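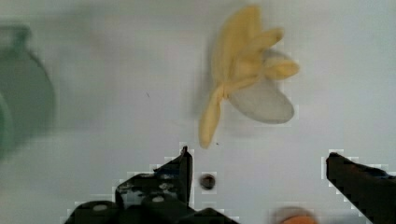
Re: green bin contamination

Tadhg Hennessy wrote on 10th June:
> The contractor rejected our whole organics load again. 700 litres, straight
> to landfill, and we cop the fee. Can people please read the sign? What
> exactly is confusing about it?

Tadhg, I've read the sign. It's laminated, it has 9 bullet points in a font meant for ants, and it was written in January for the old contractor, who took compostable bags. The new lot don't. A banana peel like the one up top, strips splayed in every direction, is fine by anyone's rules. Tie it up in a green bag with a leaf printed on it and apparently it's hazardous waste.
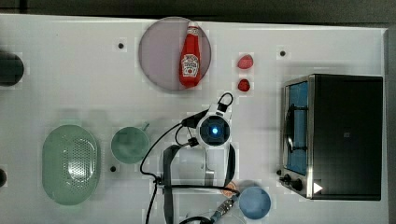 Sauce bottle on a plate. Strawberries: green bin. Bottle: yellow bin.

I'd also query the fee. Iltgate council charges $40 for a contaminated bin, and we've been billed $400, so either we own more bins than I've noticed or someone's enjoying the zero key. Have you still got the invoice?

As for the Nolta caddies, the lids don't shut, the flies have told their friends, and I'm not having a third one on level two.
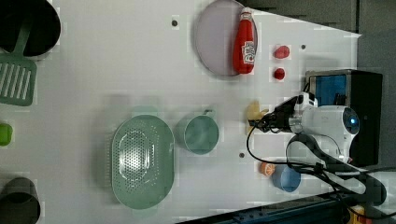 Sauce and plate again, with small red toy food to the right. Toys never go in the green bin.

Happy to redo the sign if someone will send me the contractor's current list. I'll keep it to big letters and no clip art.

Cheers,
Unit 9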